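May
By Siham Hamdan

Supper at ten past four in the morning. Driss Gaber has it standing up, coat still on, radio off because the flat below has a baby. Rice from the day before, an egg, whatever's in the fridge door. Then bed by six if the bin lorry allows.

He has worked nights at the Wellex depot in Grundcombe for long enough that he calls this "tea" without thinking. His wife calls it breakfast. They've stopped arguing over the word.

I spent two weeks eating with night workers. Bakers, a hospital porter, pickers from the depot, a woman who drives the first bus out of Ultmont and is up before any of them have gone to bed. I wanted to know what people cook when the rest of the street is asleep. Mostly they reheat. But what they reheat, and when, and who made it – that took longer to get out of them.

Start with the canteen. Wellex used to run one through the night, hot food until three. It shut last year. There is a vending wall now, and a room with two microwaves and a kettle for a shift of 189. You can do the sum on a half-hour break. Gaber did it on the back of a payslip and put it on the noticeboard, where it lasted till Thursday.

So people changed what they brought. Soup went first, too slow. Then anything with a bone in. Flasks came back, the big steel ones, and a sort of trade grew up around them. Ching-wen Lai fills hers with congee at eight in the evening and it is still too hot to eat at one. She has sold eleven flasks to colleagues at cost, out of a box under her desk. "I should of taken commission," she says.

Her rule is salt at work, sweet at home. Something with ginger on shift, pickled greens in a twist of foil, then toast and jam when she gets in. Toast and jam tells her body it's over. She tried it the other way round for a month and couldn't sleep, and put on weight besides.

Not everyone has a rule. Younes Ashour, the porter, eats when the ward goes quiet, which might be midnight or might be never. He cooks properly once a week, Sunday afternoon, curtains open, football on. A pot of lentils. Chicken thighs with preserved lemon from Slaoui, the grocer by the station, who opens at five for exactly this sort of customer. Steak if it's been a bad week. Everything else gets boxed and labelled with the shift its meant for rather than the day, as days stop meaning much. 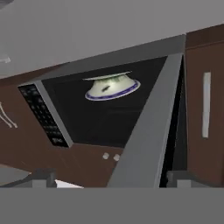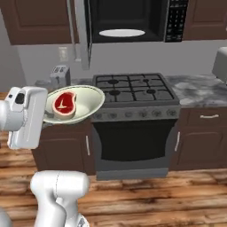
Is it better to eat a big meal before a night shift or after it?

Before, for most of the people I met. A proper plate in the early evening, something light in the middle of the shift, then a small bite before bed so hunger doesn't wake you at noon. Several had tried a full dinner at dawn and most had given it up, heartburn mainly.

Slaoui deserves a paragraph. Narrow shop, one till, tins to the ceiling. At ten past five on the morning I went there was a queue of seven, four still in hi-vis. Bread comes at half past, so they stand about. Rent on the unit is 900 a month and going up in the autumn, and the early hours are what covers it. By nine the place is dead. Flatbreads, olives by the scoop, eggs sold singly, which matters if you live alone and shop in the dark.

Kamrul Hettiarachchi buys two eggs every morning. Never six. He bakes at the other end of Grundcombe, starts at eleven at night, finishes with flour in his ears. He can't face bread. Hasn't eaten his own loaf warm in years, he says, gives it to the neighbours. What he wants at dawn is dhal, thin, with a lot of chilli, and the eggs boiled and dropped in whole. He made me some. I had it at twenty to six with the window open and birds going mad outside and would happily have had it again at seven.

There was a survey a while back, pinned up in the Ultmont bus garage. More than 2872 shift workers asked, by the local advice centre, what they missed most about days. Sleep came first obviously. Second was eating with someone. The driver had underlined it in biro.

Gaber's wife sets an alarm on Fridays now. She gets up at four, puts a dressing gown on, has tea while he has his, whatever they're calling it. Ten minutes, not much said. Then she goes back to bed and he washes up quitely, so as not to wake the baby downstairs.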